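Carkholm Dehumidifier, Basement Model: Review After One Full Season

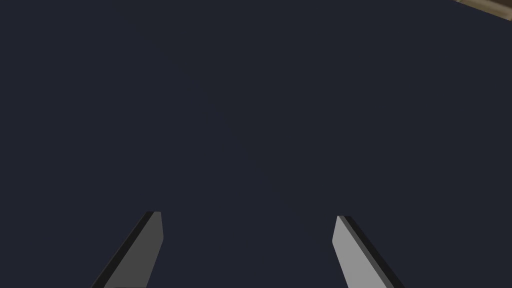 I bought the Carkholm in the spring to deal with a damp basement. The house was built in 1924 and has stone walls up to ground level, with a poured floor that was added later and never sealed. From May to October the air down there used to sit at 75 percent humidity or higher, and anything made of cardboard went soft. I had been getting by with an old Brunodau that a neighbor was throwing out. It quit during a wet week in April.

I paid $197 for the Carkholm with shipping included. That is toward the low end for a unit sold as suitable for a basement. The next one up that I looked at was the Mridha, which has a built-in pump and costs a good deal more. I have a floor drain, so I didn't need the pump. If you don't have a drain, read the part about the bucket below before you buy this one.

Setup

It came upright in the box with foam at both ends. The sheet on top says to let it stand for a day before plugging it in, so I did. There is nothing to assemble except the casters, which push in from underneath. Two of mine went in by hand and two needed a rubber mallet. They roll fine on concrete. On the small piece of carpet by the stairs they dig in and you have to lift the whole unit, and the only handholds are shallow slots on the sides.

The cord is short. Mine just reaches the outlet by the laundry sink. The manual says no extension cords, so plan where it's going to stand.

Drain hose

A hose is included but it is thin and wants to stay coiled. I left it in the sun for an afternoon and that helped a little. In the end I bought a heavier garden hose end and cut it down, since the fitting on the back is standard hose thread. The fitting sits low, so the hose has to run downhill the whole way. My floor slopes toward the drain and I still had to put the unit up on two pavers before it would run properly. Before that, part of the water was going into the bucket and the machine would shut off overnight with the full light on.

The bucket

You will have to use the bucket at some point, even if it is only while you sort out the hose. It slides out from the front and has no lid. Carried full, it slops. There is a fold-down handle, which is better than nothing, but it flexes. In June I was emptying it twice a day. The float that tells the machine the bucket is full can pop off its pin if you rinse the bucket too hard. It snaps back on, but the machine won't start until it is seated right, and the manual doesn't mention it.

Performance

I keep a cheap Finurura humidity meter on a shelf on the far side of the room, away from the unit. The basement is 1530 square feet if you count the furnace room, and the Carkholm is rated for more than that. With the furnace room door open it took four days to get from 78 percent down to 55. With the door closed it took two. After that it held between 48 and 53 for most of the summer, running on and off.

The display on the machine reads lower than my meter by five or six points. I don't know which one is right. I set the machine to 45 and go by the meter.

It smelled of plastic for the first week. The musty smell in the basement was mostly gone by the third week, although it still comes back in the corner behind the oil tank after heavy rain. There isn't much air movement back there and I don't expect a machine at the other end of the room to fix it.

Noise

Louder than the Brunodau on high, quieter on low. The fan is a steady sound that I can't hear from the kitchen. The compressor starting up I can hear, as a thump and then a hum. On the pavers it buzzed until I put a scrap of rubber mat underneath. If you want to use the room as an office or watch TV in it, I would look at something else.

Running cost

My electric bill went up a little over the same months last year, but the Brunodau was running then too, so it isn't a big change either way. The unit does throw off heat. The basement was a few degrees warmer in July than I would like. In November that is no bother.

Filter and cleaning

The filter is a plastic screen that pulls out of the back. I rinse it in the sink every two weeks. With a dryer in the same room it picks up a lot of lint. There is a reminder light, and you have to hold the filter button down to clear it. The coils behind the screen had some dust on them when I checked in September, and I got it off with a soft brush and the vacuum.

Cold weather

The manual gives a minimum room temperature of 41 degrees. I shut mine off in the last week of October when the air got dry enough on its own. It kicked into defrost a couple of times before that, on cold mornings, and then went back to normal.

After a power cut it comes back on with the same settings. The Brunodau did not do that, and I consider it worth having if you travel.

Would I buy it again

At this price, yes, for a basement with a floor drain. I would buy a better hose on the same day. I'd give it four out of five, with the point off for the bucket and the short cord.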